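## 6. Setting up the Pevico countertop fryer for market days

I've been dragging my Pevico to farmers markets for long enough that I can do this half asleep, and at 4:30 in the morning I often am. This section covers getting the fryer level, filled and up to heat, and then your first test batch. If you haven't seasoned the basket yet, go back to section 5 and do that at home. You don't want to be scrubbing factory coating off a basket in a parking lot!

**What you need within reach**

- The fryer, basket, lid and drain hose
- Fresh oil (the tank holds 6 quarts at the upper line)
- A clip-on thermometer – the built-in one is fine, but I like a second opinion
- Paper towels, more than you think
- A Class K extinguisher, charged and in date

### Placing and filling

1. Put the fryer on a flat, heatproof table. Mine is a steel folding one from Gasetti, and it has screw feet, so I can level it on a sloped lot. Lay a small level across the rim both ways.
2. Leave a good gap between the back of the fryer and your tent wall. Tie the wall up if it's windy.
3. Check that the drain valve is closed. The handle should sit crosswise to the pipe. Then check it again, please. I've mopped up a full tank of oil exactly once and I still find spots of it in the van.
4. Wipe the inside of the tank with a dry towel. Any water left in there will spit when the oil heats.
5. Pour the oil to the lower line, not the upper one. It expands as it warms, and you can top off later.
6. Set the basket on its hook, empty.

> **Caution:** Never switch on the heating element with a dry tank. It'll burn out in minutes, and the warranty doesn't cover it.

### Power

7. Plug the fryer straight into the market's outlet or your generator. If you have to use an extension cord, it should be a heavy outdoor one, fully unrolled. A coiled cord gets hot.
8. Turn the main switch on and wait for the green light.
9. Run the fryer on its own circuit. My coffee urn and the fryer won't share, and the morning I tried it I took out the whole row, including Parveen Sultana's samosa stand next door. (She's forgiven me. It took a few boxes of crullers.) 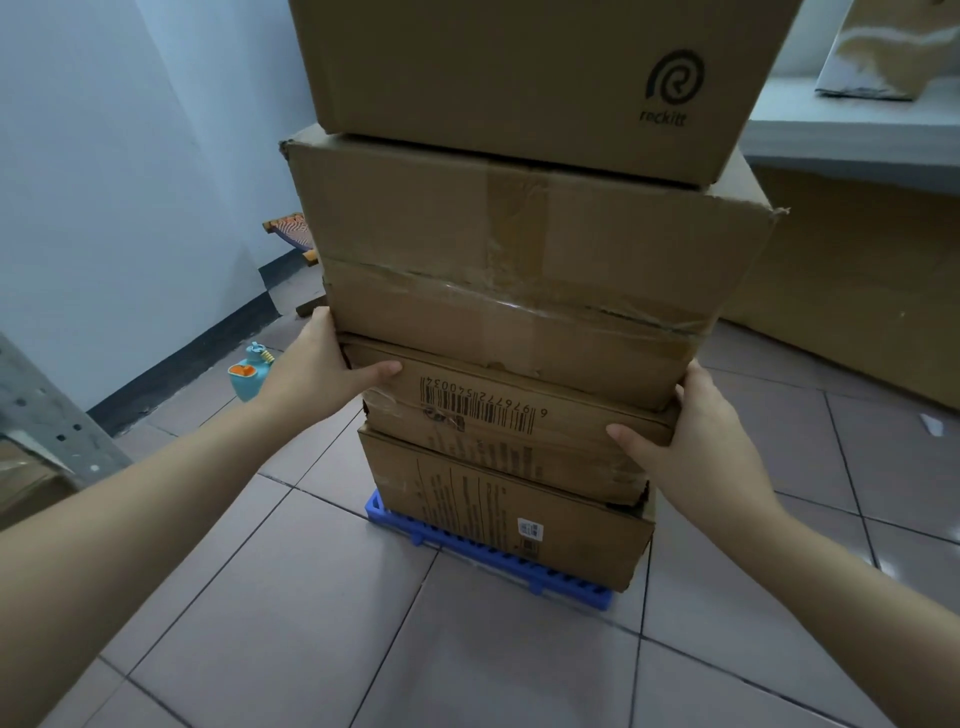 *Page last changed: July*

### Heating up

10. Turn the dial to 200 and let it sit there until the thermometer stops climbing. This melts out any cold spots around the element.
11. Stir gently with a long dry spoon, then set the dial to 375. Keep the lid off from here on.
12. When the light clicks off, read your clip-on thermometer. If the two disagree by more than a few degrees, trust the clip-on and nudge the dial.
13. Top off to the upper line if you need to, in a thin, slow stream, and wait for the heat to come back.

**Note:** If the dial won't go past 214, the travel lock is still on. It's the little red tab under the control box. Slide it left until it snaps. I called the help line over this one and felt pretty silly.

### The test batch

14. Fry one donut. Just one! It should sink, bob up quickly and start to color at the edge. If it sits on the bottom, the oil's too cool.
15. Flip it when the underside is golden, lift it, let it drain over the tank and break it open. A gummy middle with a dark outside means you're running hot, so drop the dial a touch and try another.
16. Once you like what you see, load the basket in a single layer. Crowding it pulls the heat right down and you end up with greasy donuts.

I use the Ranasinghe yeast mix for rings and my own batter for the cake ones. Cake batter takes less time, so don't mix the two in one basket.

> **Caution:** If the oil smokes, turn the fryer off at the main switch and put the lid on. Don't move the tank, and don't throw water anywhere near it.

### Shutting down

17. Main switch off, then unplug.
18. Let the oil cool all the way before you open the valve. I start mine cooling while I'm still selling off the last trays.
19. Drain through the Trelby filter into a metal can with a tight lid. Plastic jugs sag if the oil is even a bit warm.
20. Wipe the tank out, slide the red tab back to the right and close the valve before the fryer goes in the van.

Cleaning the filter is in section 7.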